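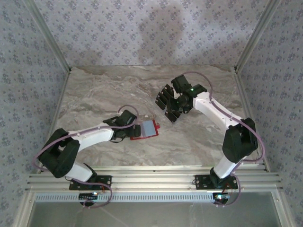 공개일은 5월 26일이었다. 나는 우편으로 받은 안내장을 접어 들고 우트컴행 버스를 탔다. 클러스든 연구소는 종점에서 한 정거장 앞에 있었다. 입구에서 방문증을 받았는데 번호가 99번이었다. 접수대 직원은 점심 전까지는 어느 방이든 들어가도 된다고 했다.

두 번째 방 앞에 사람들이 줄을 서 있었다. 안에는 로봇 팔 두 대가 대리석 무늬 상판 위로 뻗어 있었고, 벽에는 푸른 보랏빛 꽃무늬 벽지가 발라져 있었다. 할머니 댁 작은방 벽지와 비슷했다. 나는 뒷줄에 서서 앞사람 어깨 너머로 보았다.

안내를 맡은 직원은 왼쪽 팔을 베르넬, 오른쪽 팔을 니스토르라고 불렀다. 처음에는 번호로 불렀는데 회의 때마다 헷갈려서 바꿨다고 했다. 베르넬은 빨간 테두리가 있는 네모난 물건 쪽으로 집게를 내리고 있었다. 니스토르 밑에는 검은 판으로 된 물건이 있었다. 앞줄의 아이가 저게 뭐냐고 물었고, 아이 어머니가 조용히 하라고 했다.

"하루에 몇 번이나 합니까?"

모자를 쓴 노인이 물었다.

"많을 때는 600번입니다."

"틀리면요?"

"다시 합니다."

노인은 고개를 끄덕이고 수첩에 무언가를 적었다. 나도 질문을 하나 준비해 왔는데 차례가 왔을 때는 생각이 나지 않았다. 대신 벽지는 누가 골랐느냐고 물었다. 직원은 잠시 생각하더니 자기가 골랐다고 했다. 이사할 때 쓰고 남은 것이 세 롤 있었다는 것이다.

나는 공장에서 포장 일을 오래 했다. 상자를 접고 물건을 넣고 뚜껑을 닫는 일이었다. 그만두던 날 반장이 그달에 내가 닫은 상자가 1,729개라고 알려 주었다. 그 숫자는 지금도 기억한다. 상자 안에 무엇이 들어 있었는지는 거의 잊었다.

줄이 움직여서 다음 방으로 가야 했다. 나는 문 옆에 조금 더 서 있었다. 보라색 전선이 팔꿈치 바깥으로 크게 돌아 나와 있었다. 우리 반장이 봤으면 걸린다고 묶으라 했을 것이다. 직원에게 그 말을 할까 하다가 그만두었다.

나오는 길에 방문증을 돌려주었다. 접수대 직원이 7월에도 공개일이 있다며 종이를 한 장 주었다. 버스가 오려면 시간이 남아 있었다. 나는 정류장 의자에 앉아 종이를 읽고, 안내장과 함께 접어서 주머니에 넣었다.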